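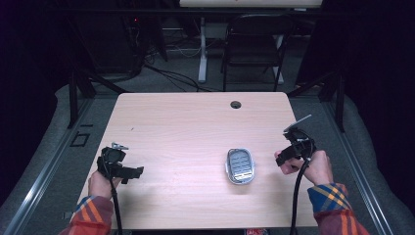

A desktop with a round grommet hole near one edge.

The Quiet Engineering of the Desktop
By Eimear Rafferty
25 Sep 2018

The work surface is the part of an office that gets specified last and complained about first. Chairs have adjustment ranges and lamps have output ratings. A top is usually bought by length, depth and color, and the rest is left to the supplier.

Most of what a buyer calls wood is a thin face bonded to a core. The core is commonly particleboard or medium-density fiberboard, chosen because it stays flat and machines cleanly. The face may be veneer, printed paper under resin, or a plastic film. Each wears differently. Veneer can be sanded lightly and refinished. Printed paper can't, and once a scratch goes through the pattern layer it stays visible.

Grain direction is mostly a matter of looks on a printed face. On solid wood it matters a good deal more. A solid board moves across the grain as the air dries out in winter and takes up moisture again in summer, and very little along its length. Fasteners on a solid top are therefore set in slots, so the board can slide over the frame. A top screwed down tight at all four corners is likely to cup or split.

Neves, a contract furniture shop that refits rented offices, keeps a log of every top it takes back. Of 733 returned over five years, 172 had failed at the edge. The usual fault was swelling where water got behind the banding. Scratches in the middle of the top accounted for far fewer returns.

"The middle of a desk has an easy life," says Paul Sekano, who runs the repair bench there. "The front edge gets forearms, belt buckles and coffee."

Rounded corners help. Banding bent around a generous radius is under less strain than banding folded at a sharp corner, and there is no joint to lift. The shop now refuses square corners on shared desks and charges about 5 percent more for the extra routing.

Cable holes are the other weak point. The cut exposes raw core, and a plastic sleeve pushed into it doesn't seal anything. Takura, which supplies the shop with cut panels, brushes two coats of sealer on the inside of the hole before the sleeve goes in. Placement matters too. A hole set too close to the rear edge leaves a narrow bridge of core that can crack when the desk is lifted from behind. The shop's drawings call for at least 50 millimeters of material between the hole and the edge.

Cleaning is simple. A damp cloth and mild soap will do for nearly any face, followed by a dry cloth along the edges. Abrasive pads dull a matte finish in patches, and the patches can't be polished out.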